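I have been trying to write this post since January, and every time I sit down I end up going off to bake something instead. So today the dough is already in the fridge, the kitchen is clean enough, and I'm going to tell you about rye bread.

Specifically the sour, dense, dark kind that you can slice as thin as a cracker and it still holds a slab of butter. I grew up on soft white sandwich bread and I still love it, no shame there. But two winters ago a neighbor of my sister's, Bogumił Pietrzak, handed me a heel of his loaf wrapped in a paper towel and I ate it standing in the driveway. I went back and knocked on his door before I'd even finished chewing!

He gave me a jar of starter that same afternoon. It's a rye starter, it smells like green apples and a little like paint, and he calls it Jameck, so I call it Jameck too. I fed it wrong for a month. I was treating it like my wheat starter, waiting for it to double and get all bubbly and domed, and rye just doesn't do that. It puffs up a bit, cracks across the top like a dry creek bed, and that's it, that's ready. Once I learned to look for the cracks everything got easier.
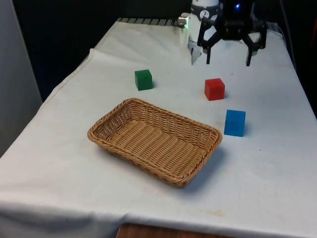

The other thing I had to unlearn was kneading. I love kneading – it's half the reason I started baking – and with a full rye dough there is simply nothing to knead. You stir it with a wooden spoon until the dry spots are gone and you're left with something like wet cement. Wet your hands, scoop it into the pan, smooth the top with a spatula you've dipped in water. Done. My first few times I kept adding flour because I was sure I'd made a mistake, and I got bricks. Good-tasting bricks, but bricks.

My loaf right now comes out of the pan at 867 grams of dough going in, which fits my smaller tin with a finger's width to spare. I know that's a fussy number. It started as a scaling error and the loaf was so nice that I kept it. Most of that is whole rye flour and water, then a big spoonful of Jameck built up overnight, salt, and a little dark molasses. Sometimes caraway. I go back and forth on caraway. My husband says it makes everything taste like a deli and he means that as a compliment, but I like to taste the grain first.

For flour I've tried whatever I could find. The grocery store stuff was fine and a bit dusty. Then I found a bag from a mill called Sito at the co-op, stone ground, kind of greenish gray when you pour it out, and wow. It drinks a lot more water, so if you switch flours partway through a bag like I did, hold some water back and then add it in slowly. I keep mine in the freezer in a big zip bag because whole rye goes off faster than you'd think, and it smells like old crayons when it does.
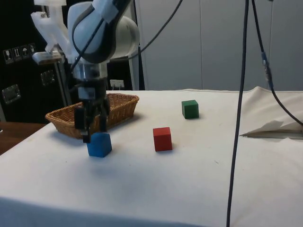
Baking is hot and then not so hot. I start at 475 for fifteen minutes, drop it to 375, and leave it for close to an hour. If you have a probe thermometer, I pull mine at 205 in the middle. And then comes the part that is truly hard for me, which is waiting. You can't cut it warm! The inside is gummy and it'll wreck your knife and your mood. I wrap it in a linen towel and leave it on the counter until the next day at the very least. Bogumił waits 2 full days and he says the third day is the best one, and I have to admit he's right, the sourness gets rounder and the crust goes chewy.

I did an experiment with this last fall where I cut a slice off the same loaf morning and night and wrote down what I thought. My notes are mostly "good" and "very good" and one that says "with sardines!!" so it wasn't exactly science. But the slices from hour 26 were still a bit sticky on the knife and by the next evening they were clean.

Speaking of sardines. My friend Inês Prata came to stay for a long weekend and brought me tins from home, and we had them on toasted rye with lemon and raw onion at eleven at night, sitting on the kitchen floor because the chairs were all covered in laundry. She'd also brought a jar of Leitão pepper paste, salty and bright red, and I've been smearing it on everything. On rye with a soft egg it's my favorite breakfast of the whole year so far. If anybody knows of a place in the Midwest that carries it, please leave a comment, I'm down to the last inch.
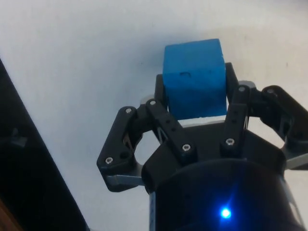
Leftovers, or what to do when you've baked three loaves in a week and your household is two people. Slice it thin and dry it in a low oven for crisps. Crumble the ends and fry them in butter till they're crunchy, then put that on vanilla ice cream (trust me on this one, please). And save a fist-sized piece to soak in hot water, squeeze out, and stir into your next dough. Old bread in new bread makes it darker and keeps it moist, and it's how Bogumił's mother always did it. He remembers her keeping a crock of heels by the stove.

I want to try a proper kvass next, and a version with sunflower seeds that I ate once at a bakery called Akov and haven't stopped thinking about. Theirs was almost more seed than bread. I've got a bag of seeds toasting now, so I'd better go check on them before they burn.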